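Simulation and Test Practice > Tabletop manipulation > Grasp width rules for thin rims in sim

torquelimit_pdx
We are writing the internal rule set for simulated pick tests at Irnon and I am stuck on section 4, contact with thin-rimmed tableware. The draft says a grasp counts only if both fingers have registered contact for 18 consecutive physics steps and the object has cleared the table. The planner side wants the first condition dropped.

My position is that lift height alone is too loose. A plate can ride up on one finger and the collision mesh, and the log will call it a success. The wrist view is where I check finger placement on the rim when a run is flagged.

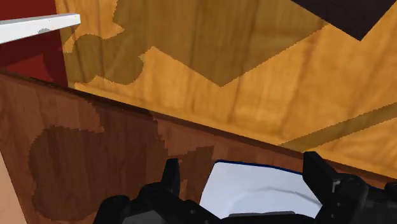

So the draft also asks for one saved wrist frame per attempt, at gripper close, stored next to the contact log. Storage is not a concern. We ran 969 attempts in February and the frames were a small fraction of the total.

mesh_and_bones
I would keep the contact condition but not the step count. Steps mean nothing without the time step. If someone halves dt to stabilize the contact solver, your rule has quietly become half as strict. Write it in milliseconds.

torquelimit_pdx
Fair. Changing it.

kordestani_s
Shirin Kordestani here, I maintain the scene files for the Jimevia test set. Two comments.

First, the rule should name the scene state, and the grasp comes after that. We require the clutter list, object poses and random seed in the header of every log. A plate on a bare table and a plate on a table with a box and a plant behind it are different tests, even when the grasp pose is identical. The approach path changes.

Second, record at least one fixed external view. Wrist frames do not show what the elbow or forearm is doing.

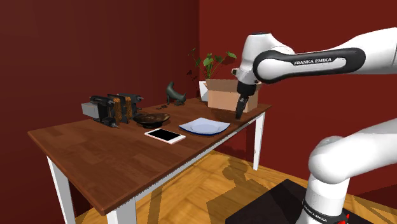 External view, Franka arm over the table, plate under the gripper finger.

We reject a run if any arm link comes within 17 mm of a non-target object, whether or not the grasp succeeds.

oldplc
Disagree with the rejection rule. You are mixing a task metric with a safety metric. If the plate was picked, it was picked. Log the clearance violation separately and let the reader decide. We did it your way on Abdella and spent weeks arguing over runs that were fine on every other measure.

kordestani_s
The reader will not decide. The reader will take the headline success rate and put it on a slide. I have no objection to two columns, but the combined figure has to be the one reported.

oldplc
Then call it something other than grasp success. That name is already taken -- it has meant object held and lifted for as long as I have been doing this.

mesh_and_bones
Side point on friction. Skitemix ships its tableware with one friction value for the whole body, rim included. If the rule set does not pin the value, two teams can both comply and get results that cannot be compared. Pin it, or require it in the header with the seed.

torquelimit_pdx
Header it is. I will also split the metrics, with "held and lifted" and "held and lifted, clear" as separate columns. Kordestani's combined figure goes in the summary line. The retry rule is still open. Right now the draft allows the arm to back off and approach the same rim again within a run.
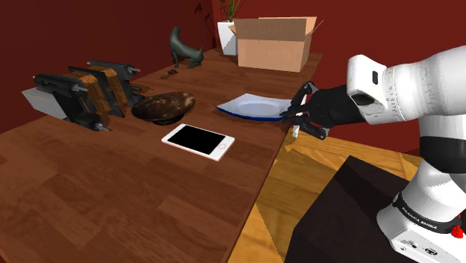
Does a second approach in the same run count as a new attempt?
It counts as a new attempt once the fingers have closed and reopened. A pose correction made before the first close belongs to the original attempt.

oldplc
I can live with that. Put a cap on it, though. We stop at 3000 control cycles per run and mark anything past that as a timeout.

kordestani_s
A cap is fine. Same objection as mesh_and_bones raised at the top: give it in seconds.

torquelimit_pdx
Seconds, then. Revised section 4 goes up once I have redone the header table.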